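Notebook, October, chores bench (simulation)
E. Hirvonen

Purpose

Carry on with the drawer task in the Arkdale scene. The question from Oksanen is the same as last month: can the two-armed model tidy a small chest of drawers without a person choosing the drawer for it? My answer so far is no, but the failures are getting narrower.

Setup

Chest with eight drawers, two columns of four, most fronts a different colour. Both drawers in the second row are purple, which matters below. Left gripper holds the torch-like tool, right gripper starts open and empty. Clutter on the top stays in for every run, including the red vase and the tall transparent piece. Controller is Piltelico build 227, no changes to gains.

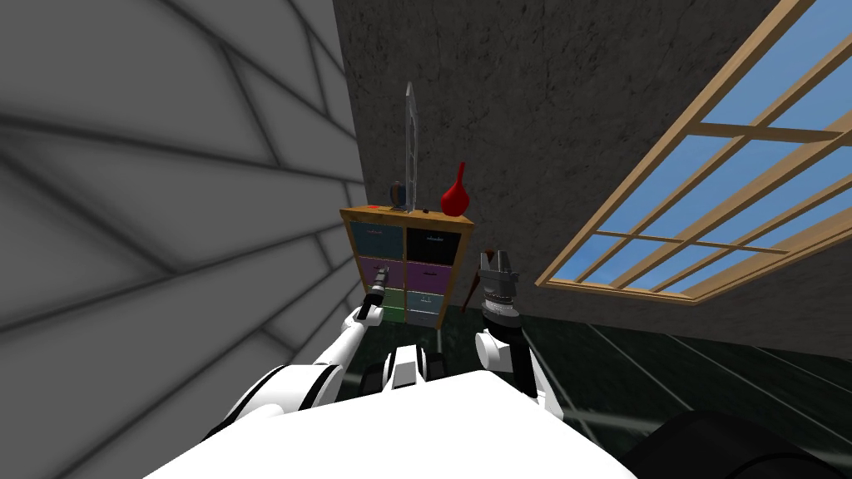

Runs

1. Named drawer, unique colour. 40 attempts at the bottom left (green). Handle found and drawer opened in all but 8. Most of the misses were the right hand closing short of the handle.

2. Named drawer, shared colour. "Purple, right" was read as "purple" and the arm went left more often than right. The right one is slightly brighter, but I don't want the policy leaning on that. Needs row and column in the instruction.

3. Clear the top. Stopped early. The depth estimate goes straight through the transparent piece, so the planner treats that space as free. Red vase was no trouble.

Timing

42 seconds from command to open drawer, median, run 1. A person does it in two. Fine for an overnight job in an empty flat, no use if someone is waiting for a clean tea towel.

To do

Ask Enodville for their transparent object masks.
Repeat run 2 with row and column given.
Swap the tool to the right hand and check reach on the top row.
Don't touch the gains until run 2 is settled.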